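4. Setting Up the Sorting Bin

This section covers the bin, the table it sits on, and the first load of small objects. It assumes you have finished Section 3 and that the legs are attached to the table and not to each other. If you skipped Section 3, the table will let you know.

What you need

The sheet-metal bin (Clasasgate pattern, open top, flared walls)
A wooden tabletop, level, with nothing on it you are fond of
A flat piece of cardboard larger than the footprint of the bin
The Ullent object set, or your own collection of small odds and ends
A dry cloth
A second person for the lift

CAUTION: The bin has edges. They are folded where we could fold them and filed where we couldn't, but it is still sheet metal, and it will still win. Wear gloves for steps 1 through 6. The gloves that came in the box fit people of average hand, whoever they are.

4.1 Placing the bin

1. Flatten the cardboard. The shipping carton works fine once you slit it down one corner and open it out. The printed side may go up or down. If it goes up, the arrows and handling notices will probably end up pointing the wrong way. They were for the delivery driver and no longer concern you.

2. Lay the cardboard on the tabletop and slide it around until it covers the area where the bin will stand. Leave some sticking out on at least one side. You will want a bit to grab if the whole thing needs shifting later, and it will need shifting later.

3. Pick up the bin with one person at each end. Lift from underneath. The flared walls look like handles and they are not handles.

4. Lower the bin onto the cardboard with the tall wall at the back. Put it down flat. Do not drag it across bare wood unless you would like a permanent record of where it used to be.

5. Press down on each corner in turn. If the bin rocks, fold a scrap of cardboard under the high side. If it still rocks, check the table. If the table rocks, go back to Section 3 and be honest about which step you skipped.

NOTE: The small holes in the floor of the bin are meant to be there. Do not plug them. We have received bins back with the holes filled with chewing gum, epoxy, and in one case a very tidy cork.

4.2 Checking the divider

6. Find the divider wall, which stands in front of the back wall. Push it gently with the flat of your hand. It should not move. If it clicks, tighten the screws at the base by a quarter turn and push again.

7. Look down into the gap between the divider and the back wall before you put anything in the bin. Take out whatever is in there. New bins sometimes arrive with a packing slip in the gap, and used bins arrive with everything else.

8. Wipe the floor and the divider with the dry cloth. The floor scratches in the first week and goes on scratching at a slower pace for the rest of its life. The divider collects dark marks along its upper face, where most of the knocking about takes place. Neither one affects sorting. Customers who polish the floor tell us it looks wonderful, and then they put things in it.

CAUTION: No oil, wax, or spray cleaner on the floor. Round objects already roll well enough.

4.3 Loading the objects

Part of the Ullent set is hard and part is soft. You don't need all of it. A bin with too few objects is dull, and a bin with too many is a drawer. We suggest starting with a handful and adding more once you have seen how they settle.

9. Choose objects that differ in shape first and color second. You want something long, something round, something flat, something blocky, and something hollow. If you are using your own items, raid the usual places: the pen cup, the toy box, the bottom of a coat.

10. Put the hollow piece in first. Stand it against the divider, where it is less likely to be knocked over by whatever comes next. Opening up or opening down is your choice, but pick one and write it on the setup card in the back of this manual.

11. Add the long piece toward the middle of the floor and set it at an angle. Laid parallel to a wall, it rolls to that wall and stays there, and you will be fishing it out with a fingernail.

12. Place the round piece near the long one. They may touch. Let go of it slowly and wait for it to stop before you add anything else.

13. Drop in the block wherever there is room. The block is the one piece in the set that stays where you put it, and it is our favorite for that reason.

14. Lay the flat disc down last, in a front corner. Flat metal on flat metal is hard to pick up, and a corner makes it harder. If you want an easy first session, rest one edge of it on another object or leave it in the box.

15. Step back and look at the whole load from above. The pieces should be spread out, with clear floor between most of them. A light green cup-shaped toy by the divider, blue pieces and an orange-red block out on the floor, and a shiny disc in the lower left corner make a perfectly good first arrangement.
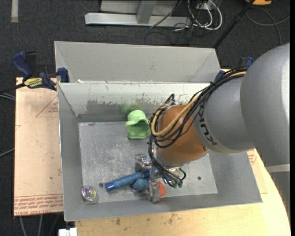 16. Copy the arrangement onto the setup card. A rough sketch is enough. Circles, lines, and squares will do, and so far no card has been returned for poor draftsmanship.

17. If an object rolls after you have drawn it, correct the drawing. Do not correct the object. You will be there all afternoon.

NOTE: Anything that lands in the gap behind the divider counts as out. Leave it there until the session is over. Reaching in halfway through is how the rest of the load gets moved by a sleeve.

4.4 Adjusting the difficulty

The set has 3 levels, marked on the setup card. They were worked out by Aleksi Peltonen, who wrote the first edition of this manual and who considers Level 2 relaxing.

Level 1: Objects well apart, none in a corner, nothing flat on the floor. Suitable for a first day or the day after a holiday.

Level 2: Two objects touching, one against the divider, one flat piece in a corner. Most people stay here for good.

Level 3: Everything in the same half of the bin. Hollow pieces may be placed over smaller ones. We accept no letters about Level 3.

4.5 Emptying and storing

18. Take the objects out by hand. Do not tip the bin. The walls lean outward, so tipped objects leave quickly and in several directions.

19. Check the contents against the list inside the lid of the Ullent box. If a piece is missing, look in the gap, then under the cardboard, then on the floor on the far side of the table. Replacement sets are part number 3071 and come complete. We don't sell single discs, though we are asked.

20. Leave the cardboard under the bin between sessions. Replace it when it goes soft or curls at the corners — in a damp room that can be as soon as July if you set up in spring.

21. Cover the bin if it will stand unused overnight. The Sarkum lid fits. So does a clean bedsheet. The Bortolotti lid almost fits, and people have lost whole mornings to that almost.

CAUTION: Do not stack anything on the covered bin. The walls are made to hold small objects in, and take no interest in holding large ones up.

Continue to Section 5, Lighting and Glare, which you will want to read before deciding where the window should have been.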